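Rollemgate Opens Its Doors for a Day of Household Robotics

Visitors watched everyday chores become lessons for machines at the company's Bemlow workshop

BEMLOW, April. Rollemgate, the household robotics company, welcomed neighbors, customers, students and a good many curious families to its Bemlow workshop this month for its spring open day, the largest it has held so far. A total of 415 people came through the doors between the morning opening and closing time, and quite a few of them stayed well past the hour they had planned to leave, which the company takes as a very kind compliment to the people who had set out the tables and put the coffee on.

The open day was planned as a chance to see the slow and patient side of robotics, the part that seldom makes it into a product video. Guests at earlier events had often asked where a robot's skills come from, and the Rollemgate team felt the fairest answer would be to let people stand next to the work and watch it being done. So the big demonstration floor was given over to ordinary jobs of the kind that fill anybody's kitchen, hallway or break room: folding dish towels, sorting cutlery into a tray, pairing up socks, putting lids on food containers and clearing up paper cups. At each of the 16 stations, a member of the team did the job by hand at a normal pace while the movements were recorded, and visitors were welcome to lean in and ask as many questions as they liked.

They asked a great many. Children wanted to know whether the robots got bored (the team had a cheerful debate about that over lunch), and grown-ups wanted to know when one of them would be ready to load a dishwasher. The staff did their best to give straight answers, including the straight answer that loading a dishwasher with real family dishes in it is still a very hard job for a machine, and that Rollemgate would sooner take its time than promise a date it cannot keep.

The cup station drew one of the steadiest crowds of the day. The task sounds simple enough: a heap of paper cups lies on a wooden table, and they need to be nested into stacks and put away in a lidded storage box. Anyone who has tidied up after an office party has done something like it without giving it a thought. For a robot it holds one small puzzle after another. Paper cups are light, they give when they are squeezed, they roll when they are nudged, and they land facing every which way. A person reaches into the pile, turns a cup over in the fingers and slides it onto a stack in one easy motion, often with the other hand already busy holding something else steady.
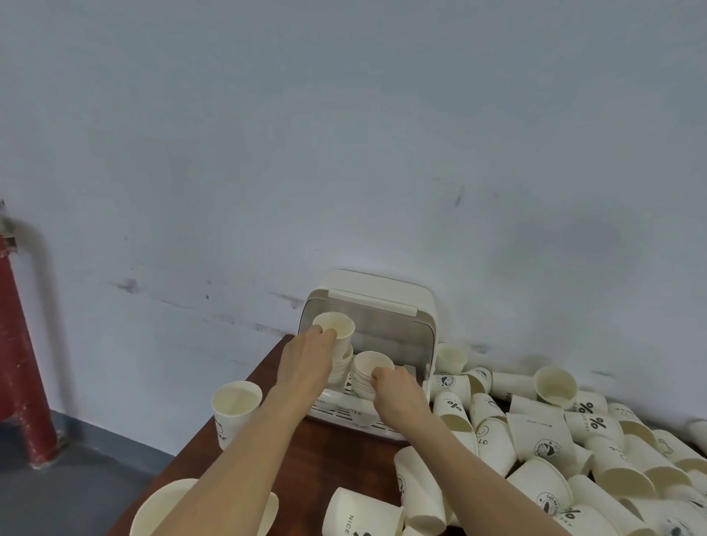 One visitor, Clernen, remarked after a long stretch at the cup table that it had never once crossed her mind how much the second hand does, and that she went home and caught herself watching her own hands as she put the groceries away. She added that she had come along expecting to see robots showing off and had ended up far more interested in the people, and that she would happily have stayed another hour if her parking had allowed it.

That remark has been repeated around the workshop a good deal since, and it sums up very nicely what the team was hoping guests would notice. Jobs that need two hands working together are a large part of Rollemgate's research this year. One hand may hold a stack in place while the other brings a cup to it, and the two have to agree on timing and pressure all the way through. When people do this, they make hundreds of little corrections that they could not describe if you asked them. Recording the work as it is really done, with its pauses and second tries left in, gives the company's software something honest to learn from.

For the cup task alone, the team has set itself the goal of gathering 1,000 recordings before the summer break. The cups are tipped out afresh each time so that no two heaps are quite alike, and different members of staff take turns, as everybody has a slightly different way of going about it. Some like to build one tall stack and put it away in a single go. Others prefer several short ones. Some start with the cups closest to the box, and others clear the far side of the table first. All of these are perfectly good ways to tidy up, and Rollemgate wants its machines to have seen plenty of them.

Across the hall, guests could see where such recordings lead. Patwary, the company's two-armed research robot, gave live demonstrations through the afternoon, beginning at 1 p.m., with a towel to fold and a small tray of spoons to sort. Patwary works at a gentle pace, and the team made no secret of the fact that it sometimes fumbles. On one run it dropped a spoon on the floor and received the warmest round of applause of the day. On the next it finished the tray without a hitch, and the applause was nearly as loud. There was time between the runs for guests to come up to the barrier, look at the machine at rest and talk with the engineers who look after it.

The company had wondered beforehand whether people would find it dull to watch a robot take several minutes over something a child can do in one. As it happened, the benches were full for nearly every session, and more than a few families came back for a second look after visiting the other stations. Parents said they liked being able to explain to their children what was going on, and one group of high school students filled a whole notebook page with ideas for tasks that Rollemgate might try next. Several of those ideas, among them peeling stickers off fruit and getting a pillow into its case, have gone onto the whiteboard in the planning room and are being talked over in earnest.

Visitors who wished to could also take a turn themselves. At a practice table near the entrance, 7 short tasks were laid out to be tried with kitchen tongs in place of fingers, which gives a fair feeling for what a simple gripper is up against. Picking up a paper cup by its rim turned out to be manageable for most, and buttoning a shirt cuff defeated nearly everyone. There was a great deal of laughing at this table, and the team has decided it will be a fixture at every open day from now on. No recordings were made of visitors at any point, and signs at the door explained which areas were being recorded and which were not.

Rollemgate began in Bemlow with a handful of people and a borrowed workbench, and it remains very fond of the town. The company would like to thank the neighboring businesses that shared their parking spaces, the bakery that sent over more cinnamon rolls than anyone had ordered, and the staff members who gave up a morning's lie-in to set up chairs. It would also like to thank the guests, whose patience in the line for the afternoon sessions was noticed and very much appreciated.

A second open day is planned for the fall. The team hopes to offer longer Patwary sessions and a quieter first hour for guests who find crowds tiring, a suggestion that came in on several of the comment cards. The cup table will be back as well, and so will the tongs. Admission will again be free, with places for school groups set aside in the morning. Teachers who would like to bring a class are invited to get in touch early, as the morning places for this spring's event were taken up quickly and the company was sorry to have to turn some groups away.

About Rollemgate

Rollemgate develops robots for everyday tasks in homes and small workplaces. Its workshop in Bemlow houses its research, recording and testing teams under one roof. The company holds open days for the public and welcomes visits from schools and community groups by arrangement.

Press and visits

Members of the press who would like to see the recording stations or watch a Patwary session outside of open days are welcome to contact the Rollemgate press desk at the Bemlow workshop. Visits can usually be arranged on weekday afternoons.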